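Kitchen tips: getting good work from a rented counter arm

We took the Windel kitchen service for a trial in January. The planning program draws your kitchen on the screen and lets you try every job there before the arm does it at home. I am writing down what helped us, maybe it saves you some evenings.

Put the tall things first in your plan. The arm should come to them from above, with free air on both sides. Keep 12 cm between a bottle and its neighbor if your counter allows it. Ours allows it only on a good day.
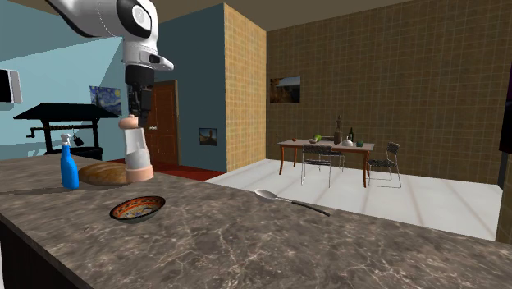 Grinders are the hardest job in the Windel basic package. They are tall and narrow, and the cap is round, so the fingers have little to hold. Start with the fingers at the top, as with the pink-capped one by the bread, and check if it leans even slightly before you give the lift command. If it leans, lower the speed to 22 and try again. I would also move the loaf farther away, and the spray bottle should go to another place completely, I don't like a spray bottle next to food.

Petro Lysenko from the support line gave me one more tip: save each job under its own name. The list takes 100 jobs. I called five of mine "test" and lost a whole evening.

Spoons with a long handle: grip at the neck, handle toward the wall.

The price is fair for a trial, but the manual needs a better index.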